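Putting the back room in order

34 shares | 3 comments

Akosua Mahama moved her sewing alterations business into the back room of her house in Brindstead in August. For the first few weeks she worked out of the removalist's boxes. Thread was in one, zips in another, and the customers' trousers hung on the door.

She got prices for built-in cupboards. The cheapest quote was $3,000, and it left out the painting. She bought second-hand drawers and a long bench from Fustik, a secondhand yard on the Quaye road, and spent less than $2,000 on the lot, including delivery.

The sorting took longer than the shopping. Her neighbour Ekow Abubakari helped carry the bench in, then stayed to go through the boxes. They started with buttons, and Akosua says that was a mistake.

"You can lose a whole morning to buttons," she says. "Do the big stuff first. Fabric, patterns, the ironing gear."

Fabric is now folded to one width and stored on edge, so she can pull a piece out without shifting the pile. Work waiting to be picked up goes on its own rail. Anything unlabelled goes in a tub by the door and gets looked at once a fortnight.

The colour of the walls is still undecided. Ekow favours grey. Akosua has a tin of pale green in the garage and will probably use that. 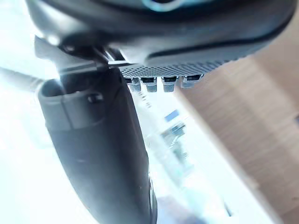 What to do first

Clear the floor before you buy any storage. Measure the doorway as well as the wall. Akosua's bench had to come in with its legs off.

Words: Shireen Coetzee

Contact us | © 2019 Bristitcombe | Back to top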